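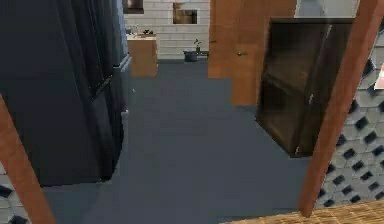 A simulated room with two doors standing partly open, the kind of place our learner at Pellthorpe spends its days.

I have a soft spot for made-up rooms. When we began gathering examples for Clanda, our little learning system, I wanted as many rooms as we could get, and by April we had 1220 runs and I was terribly pleased with myself. Then we sat down and watched 100 of them, one after another (with a good deal of tea), and most were the same easy stroll across open floor.

So I would ask anyone starting out to be a bit fussier. Give me 12 runs where a half-open door makes the person steering stop and think — and do keep the clumsy ones, please! We threw away 413 for being untidy, and I still miss them. A learner that has only ever seen good driving has very little idea how to get itself out of a corner.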